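Chapter 2
Showing a Robot What to Do

2.1 Two ways to give a demonstration

In the last chapter a robot's movements were written out in advance by a programmer. This works well when every part arrives in the same place and has the same shape. It works badly for ordinary jobs such as filling a basket with shopping, where a soft bag may lie at any angle and fold when it is touched. For jobs of this kind it is often easier to show the robot what is wanted and let a learning program work from the record.

A record of one complete attempt at the task, made under human control, is called a demonstration. There are two common ways of making one. In hand guiding, the teacher takes hold of the arm and moves it through the task. In remote control, often called teleoperation, the teacher moves a separate control device and the arm follows. Both methods store the positions of the joints and the opening of the gripper, together with the pictures from any cameras in use.
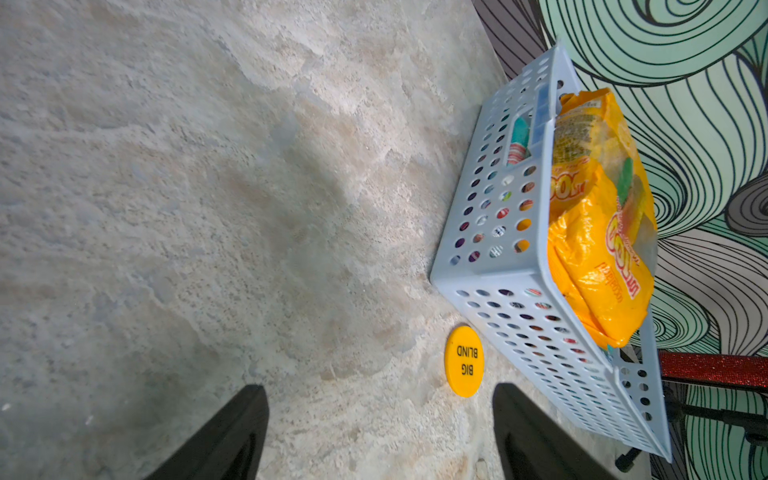 Figure 2.1 Wrist camera view of a basket with a yellow snack bag inside. The tips of the gripper fingers are at the bottom.

Hand guiding needs little equipment and is quickly learned. Its main fault is that the teacher's arms and hands can come between the camera and the work. A learning program trained on such pictures may come to depend on a hand that will not be there later. Remote control avoids this, but the teacher loses the sense of touch unless the control device pushes back. Elis Sayce, who trains new operators at Clilham, asks them to practise for 2 days before any of their attempts are kept.

2.2 What the wrist camera records
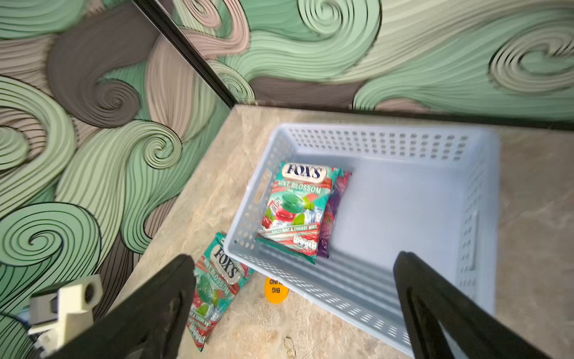
A camera fixed near the gripper moves with it, so the same object looks different in every picture of a demonstration. The fingers, by contrast, stay in nearly the same part of the view, and the program can use them as a fixed point when judging where an object lies. The camera also loses sight of things at the moment they matter most. With a mint bag lying at the corner of the basket, the left finger hides the lower part of the packet, and a teacher working from this view alone would have to judge where the hidden part ends. For this reason many set-ups add a second camera, placed well back from the table, and the teacher learns to look from one view to the other.

2.3 Starting positions

If every demonstration begins with the objects in the same places, the robot learns those places and little else. The teacher should therefore change the layout between attempts. The basket can be turned, the bags can be laid at new angles, and things which have no part in the task can be left on the table. The changes should be of the kind the robot will meet in use.

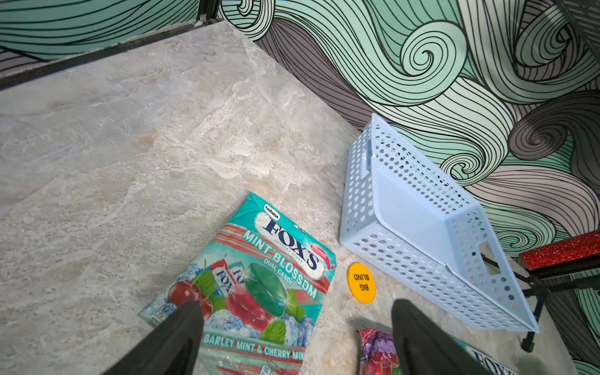
A written plan helps here. The Datik course at Andham uses a sheet with 29 layouts, each drawn as a simple sketch, and the operator works down the sheet until a set of 100 demonstrations is complete. Without a sheet, people tend to drift back to the layouts they find comfortable.

Failed attempts should be marked as such and stored apart from the rest. An attempt in which the teacher fumbles and then recovers is a different matter, and we return to it in Section 2.6.

Words to know in this chapter

Demonstration: a record of one attempt at a task under human control.
Hand guiding: moving the arm by holding it.
Teleoperation: moving the arm by means of a separate control device.
Layout: the places and angles of all the objects when an attempt begins.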